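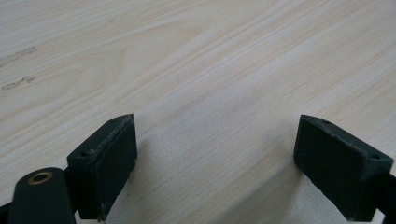
白木調の天板、左側に残った薄い汚れ。上が筋状、下がやや濃いかたまり。

白っぽい木の天板についた汚れと、その上に置く水切りラックの話

淡い色の木のテーブルを使っていると、いつのまにか灰色がかった筋や、ふちのぎざぎざした小さな染みがついています。検索すると「重曹で一発」「歯磨き粉で新品同様」「マヨネーズを塗って一晩」と景気のいい話が並んでいて、正直なところ、どれも半分くらいしか信用していません。仕上げの種類も汚れの正体も書かずに、よくそこまで言い切れるものだと思います。

以下は、私が自分の台所で使っている手順です。完全に消えるとは約束しません。薄くなれば上出来、広がらなければ合格、というつもりで読んでください。

用意するもの
・柔らかい綿の布を数枚(古いTシャツで十分です)
・ぬるま湯
・台所用の中性洗剤
・プラスチックのカード(期限切れの会員証など)
・紙やすり600番(無塗装かオイル仕上げの天板だけ)
・木工用のオイルまたはワックス(同上)

専用クリーナーは入れていません。Derkexという店で3000円の木部クリーナーを買ったことがありますが、中性洗剤を薄めたものとの差が私にはわかりませんでした。差がわかる人は使えばいいと思います。布のほうは消耗するので、169円の綿クロスを買い足しながら使っています。

手順1 天板の仕上げを確かめる

ここを飛ばしている記事が多すぎます。ウレタン塗装の天板と無塗装の天板では、やっていいことがまるで違うのに、「木製テーブルのお手入れ」とひとくくりにされています。

裏側か脚に隠れる目立たない場所に、水を一滴落としてください。五分待って、水滴が丸いまま残っていれば塗膜のある仕上げと考えてよさそうです。染み込んで色が濃くなったら、無塗装か、オイルの切れた状態です。途中で迷うような染み方をすることもあります。その場合は弱いほう、つまり無塗装のつもりで進めます。

見た目の艶では判断できません。さらっとした艶消しの塗装はいくらでもあって、触っても木そのものにしか思えないことがあります。私は一度これで失敗して、塗装済みの板に紙やすりをかけ、そこだけ曇らせました。

手順2 乗っているのか、染みているのか

汚れに爪を軽く当て、木目に沿って動かします。引っかかりがあれば、表面に何かが乗っている状態です。引っかからなければ、染みているか、こすれて表面が傷んでいるかのどちらかです。

木目に沿って細く伸びた灰色の跡は、汚れに見えて擦り傷だったりします。擦り傷をいくら洗っても取れません。洗剤を変え、力を変え、最後には周りまで白っぽくして終わる、というのがよくある結末です。布で二回拭いて少しも変わらなければ、いったん傷を疑ってください。

手順3 乗っている汚れを取る

ぬるま湯で濡らした布を固く絞り、汚れの上に三十秒ほど置きます。水浸しにはしません。布をどけて、カードの角を寝かせ気味に当て、木目の方向に押します。木目を横切る方向には動かさないこと。淡い色の木は横向きの傷がよく目立ちます。

取れなければ、洗剤を一滴垂らした布で同じことをもう一度。それから水拭き、乾拭き。

「メラミンスポンジで軽くこすれば」と書いてある記事もありますが、あれは要するに細かい研磨です。艶消しの面にかけるとそこだけ光り方が変わり、汚れがなくなった代わりに、斜めから見るとはっきりわかる丸い跡が残ります。
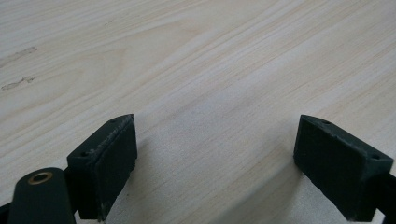

しかも、こういう跡は作業した直後には気づきにくいのです。手元の照明の下ではきれいに見えて、翌朝、窓からの光が入ったときに初めてわかる。確認は、必ず腰をかがめて、天板を低い角度から眺めてしてください。真上から見てもほとんど意味がありません。

手順4 染みている汚れ

塗膜のある天板なら、染みていることはまれです。塗膜の傷に色が入っている場合は、家でできることはあまりありません。中性洗剤で拭いて、それで止めておくのが無難です。

無塗装かオイル仕上げなら、600番の紙やすりを使えます。小さく折って、木目に沿って、力を入れずに十回。布で粉を拭き、様子を見て、必要ならもう十回。汚れの部分だけを集中して削るとくぼみになるので、手のひらくらいの範囲に広げてぼかします。

削ったところは周りより白くなります。オイルを薄く塗ると多少なじみますが、同じ色に戻るかどうかは木と年数しだいです。「塗ればわからなくなる」という説明は、新しい板で試した人が書いているのだろうと疑っています。

オイルはVan Rooijという小さな缶を使いました。匂いが強いので五月の窓を開けられる時期にやりましたが、それでも翌日まで部屋に残りました。オイルを含んだ布は自然に発火することがあります。丸めて捨てず、水に浸してから処分してください。この点だけは、疑わずに守っています。

重曹について一言。木の種類によっては、アルカリで黒っぽく変色します。オークやチェスナットのようにタンニンの多い木では特にそうです。自分の天板の樹種を言い当てられる人は少ないはずで、私も自信がありません。だから使いません。
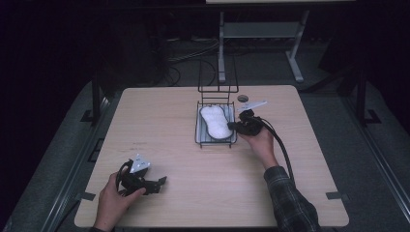 文:Rekside 暮らし道具欄 編集部
2020年7月17日

手順5 水切りラックを木の上に置くなら

汚れを落としても、同じ使い方をすればまた同じ場所につきます。原因としてまず疑いたいのは、天板に直接置かれている水回りの道具です。黒いワイヤーの水切りラックに白いスポンジを寝かせて、それを淡い木のテーブルに乗せると、見た目は確かにすっきりします。雑誌でもよく見る組み合わせです。ただ、水の行き先を考えて置いている例はあまり見ません。

ワイヤーのラックは風が通るので乾きやすい、と言われます。食器についてはそうでしょう。スポンジは別です。真ん中がくびれた形のものを横に寝かせると、広い面がワイヤーに接したままになり、下側がいつまでも湿っています。立てかけられるなら立てかけてください。背の高い枠がついているラックなら、そこにもたせかけるだけで済みます。

置き方の順番は次のとおりです。

一、天板を乾拭きする。湿ったまま物を置かない。

二、トレイを敷く。ラックの脚がすべて内側に収まる大きさを選びます。私は最初、幅22センチのものを買って、脚が片側だけはみ出しました。測ってから買えという当たり前の話です。

三、ラックを置き、がたつきを見る。ワイヤーの脚は先端が細いものが多く、がたつくと天板やトレイに点々と跡がつきます。ゴムのキャップがついていたら、外して裏を見てください。黒いゴムは淡い木に色移りすることがあります。

四、スポンジは強く絞ってから戻す。絞らずに置けるラックというものを、私はまだ見たことがありません。

五、一日の終わりにトレイの水を捨てる。面倒なら、この置き方はやめて流しの中か脇に戻すほうがいいでしょう。

珪藻土のマットを下に敷く案もよく勧められます。Prollatthorpeの板状のものを半年使いました。最初の二か月は文句なしで、その後は吸いが悪くなり、裏側の木がうっすら湿っていました。裏を見なければ気づかなかったと思います。紙やすりで表面を削れば復活すると説明書にあり、やってみると多少は戻りました。多少です。

黒いワイヤーの錆にも触れておきます。塗装の欠けたところから茶色い水が垂れると、木についた跡は先ほどの手順ではまず落ちません。溶接の継ぎ目と脚の先を月に一度見て、茶色くなっていたらラックのほうを替えます。錆止めを塗って使い続ける方法も試しましたが、継ぎ目の奥までは塗れず、同じ場所からまた出てきました。

よくある失敗

・急いで乾かそうとドライヤーを当てる。塗膜が浮くことがあります。熱で白い輪が消えるという話は輪染みに限ったもので、灰色の汚れには関係がありません。

・漂白剤を薄めて使う。染みは抜けることもありますが、木の色も抜けます。

・一日に何度も試す。濡らしたら、その日はもう触らずに乾かしてください。濡れた木は色が濃くなるので、薄くなったかどうかは翌日にならないと判断できません。

・跡を隠すために物を置く。気持ちはわかりますし、私もやりました。淡い色の木は日に当たると少しずつ色が変わるので、数か月後にどかすと、今度は置いていた物の形が残ります。

輪染みとアイロンの跡は扱いが違うため、この手順には含めていません。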